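Notebook, Sample Preparation Room
June, morning session

Subject: moisture content of stored seed, Zellham lot 2193

The lot was received from the Gosselin store in paper sacks and logged at the front bench by H. Hawthorne. Two sacks had been restitched along the top seam. The stitching was sound, and both were accepted with the rest. Sack labels were copied into the register before opening.

Working samples were drawn with the long trier from the top, middle and bottom of each sack and combined in the divider. The divider was brushed out between sacks. S. Melnyk noted that the left chute was holding a few grains at the hinge, and it was cleared by hand each time. A replacement hinge pin has been requested from Clormont under the existing service agreement. Until it arrives, staff are asked to check the chute before every pass and to initial the sheet.

The grinding setting was left as for the previous lot. Ground material was transferred to lidded dishes without delay, and the dishes were weighed on the small balance. The large balance remains out of use pending calibration.

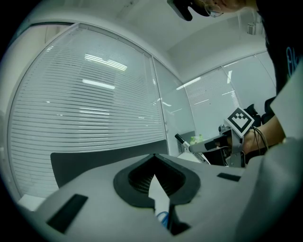 Lucie Bélanger

Oven work began at 9:40. The oven was loaded on the middle shelf only, following the uneven results recorded last month on the lower shelf. Cooling in the desiccator was set at 15 minutes after the lids were replaced. The first pair of duplicates did not agree within tolerance and was repeated from fresh material. The repeat was satisfactory. The original figures are struck through with a single line and remain legible, as required.

Room humidity at the start of weighing was higher than preferred. The window above the sink had been left open overnight. It is to be kept shut on days when dishes are being weighed, and a notice has been placed on the latch.

The desiccant in the second jar was found to be spent and was exchanged. T. Oda holds the key to the supply cabinet and should be told when stock falls below two bottles.

Outstanding: germination trays for the same lot, 100 seeds to a tray, to be set up by A. Laryea on the Zallus bench this afternoon. The remaining ground material, about 80 grams, is sealed and held in the cold cabinet, second shelf, until the results have been countersigned.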